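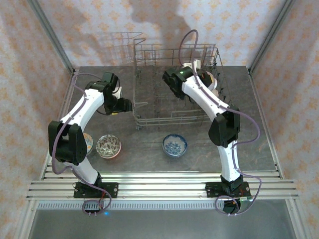

Saskia Lowther wrote under the first version of this section that her cables pulled the wrist sideways each time the arm reached for the back of the rack, and she asked for more slack at the elbow. She was right, and steps 3 and 4 are changed. Everything else is as it was in March.

4.2 Fixing the arms and leading the cables

You need both assembled arms, the front rails, the two mounting plates, the cable clips and the two small boards. Switch off the supply before you begin.

1. Put the mounting plates on the front rails and tighten the bolts only by hand. Measure 300 mm between the inner edges of the plates, then tighten fully.

2. Set each arm on its plate with the elbow bent outward. The two arms must be a mirror of each other.

3. Lead the cable along the outer side of the arm, from the base to the wrist. Leave a wide loop at the elbow. Do not pull it straight.

4. Close the clips. Bend the arm slowly by hand through its whole movement. If the cable becomes tight at any point, open the nearest clip and give it more length.

5. Let the free end hang in front of the rails and connect it to the board under the same base.

Note: At the Pomberg workshop we use a wire dish rack and small bowls for the first trials. Start with one dish and one arm. Hold the second arm still until the first can reach the far corner of the rack.

Caution: Keep your hands away from the elbows when the supply is on. In the Nomerora program, set the speed limit to 19 before the first movement.

Continue with 4.3, Closing force of the grippers.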